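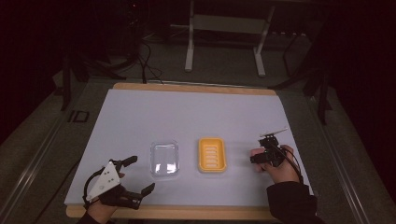 4.3 Deskilling, reskilling and the demonstration table

The claim most often made for learned manipulation is that it takes dull handling work away from people and gives them something better to do. We went to Damine, a contract packer of toiletries, expecting to find evidence one way or the other. What we found was harder to place. In July the firm moved a group of line packers off the gift-set benches and onto what its integrator, Sindska, calls demonstration work, in which a person carries out a handling task with a gripper in each hand so that the motions can be used to train a controller. The packers kept their hourly rate and their shift pattern. They were given a new job title, and the company newsletter described the change as a promotion.

The work itself is easily stated. A demonstrator stands at a table and repeats a short task, such as moving a bar of soap from one dish to another, until the quota for that task has been met. Objects are then changed or put back in new positions and the count starts again. A full shift was planned at 146 repetitions when we began our observations. It had been set by Cornel, the planning software already used to pace the packing benches, and we could find no record of anyone having asked whether a pace suited to cartons was suited to this.

Our interviewees did not agree about what they had gained. Young-sook Cha, who had packed gift sets for eleven years, thought the tables quieter and the supervisors more polite. She also said that she had stopped feeling quick. On the bench she could pick up a soap, turn it and seat it in its tray in one movement, and newer staff came to watch her do it. With the grippers she was told to slow down and to keep her wrists where the system could follow them. "I was good at it with my fingers," she said. "Now I am being good at it the way the tool wants." Dinesh Munshi took the opposite view and regarded bench skill as overrated, a matter of sore thumbs and habit.

Both may be right, and the disagreement matters for how the firm's figures are read. Damine reports demonstration work as skilled employment. The training given for it lasted 40 minutes. Two fingers and a pad stand in for a hand, and a good part of what the packers know about slippery, rounded or thin-walled things has no way of passing through them. Figure 2 gives a demonstrator's working view from one of the tools: a bar of pink soap in a yellow and white soap dish, a clear dish nearer the viewer, and a second gripper held over the far part of the table. The clear dish is the sort of object that several packers singled out as troublesome, as its rim is hard to make out against white paper.

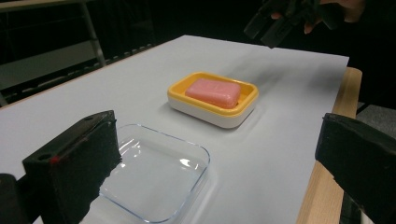
Hae-won Shin, the shift lead, kept a notebook of runs that were thrown out, and let us copy it. Of 105 rejected runs, the largest share had been marked "hesitation". She objected to the word. In her account, what the reviewers called hesitation was often a packer working out how to approach an object so that it would not skid, and on the benches the same pause would have passed as care. The reviewers, who work off site, had no column for that. Runs in which a packer went straight in and happened to succeed were accepted without remark. It would be unwise to draw much from one notebook, and we do not know how typical the reviewers' habits were. Still, if the record is even partly representative, the data set rewards a confident manner over a considered one, and the packers were learning to supply it.

There is also the question of what the demonstrators are working towards. Management told us that no jobs would be lost as a result of the project, and repeated this at the meeting we attended. The written agreement is narrower. It covers those on the demonstration roster for the length of the contract with Sindska and makes no mention of the benches they came from. Bezawit Tilahun, the union delegate, had asked for the bench positions to be held open and had been told that the request was premature. Several packers described the arrangement to us in terms of teaching one's replacement. Others disliked the phrase and thought the machines would never manage a full gift set in any case. Having watched the trial cell at the Gidey site drop the same bottle lid for most of an afternoon, we have some sympathy with the second group, though a poor machine can displace people too if the contract for it has already been signed.

The physical case for the change is weaker than the newsletter suggests. Packers on the benches complained of their thumbs and lower backs. Demonstrators complained of their forearms and necks, and of the cables. Damine's injury log shows fewer entries for the demonstration group, but that group was small, and a sore forearm at the end of a shift tends not to be logged. We would not treat the log as evidence of safer work – nor would we treat the complaints as evidence of the reverse.

What did change, and for the better, was the talk. Demonstrators worked in pairs and swapped places when one tired, an arrangement they had come up with themselves. Ye-rin Yook, the youngest of the group, had begun writing down which grips failed on which objects, and her pages were passed along from shift to shift. At the time of writing they had not been requested by Sindska or by Damine.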